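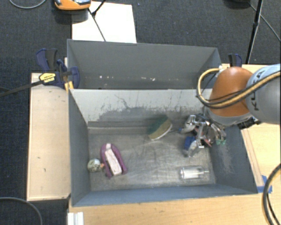
*Photo: Pascal Sauerland / Prarkora*

**Participants wanted: how people read letters from their health insurance**

Clineo is a small office for plain language. We help companies to write letters which their customers can understand at the first reading. For a new study we look for adults who receive letters from a health insurance and open them themselves.

You will come to our rooms at Prarkora two times in July. Each visit takes 86 minutes at most, with one break. In the first visit you read 8 short letters and tell us in your own words what you think you must do after reading. In the second visit you read new versions of the same letters, and we talk about them together. There are no wrong answers, and we do not test your memory or your grammar.

**You can take part if you**

- are 18 years or older
- speak English every day, also if it is not your first language
- have not worked for an insurance company
- can come to both visits

Please bring your reading glasses if you use them. We do not need your own letters or your policy number, so kindly leave them at home.

You receive 275 dollars after the second visit. Bus tickets are paid extra. Your answers are kept without your name, and you may stop at any moment.

To apply, please write a few lines to Hanyu Luo at Clineo, Room 833, Prarkora, or leave a message at the front desk. Tell us your age, your first language and if you prefer morning or late afternoon. We will answer everybody, also when all places are already taken.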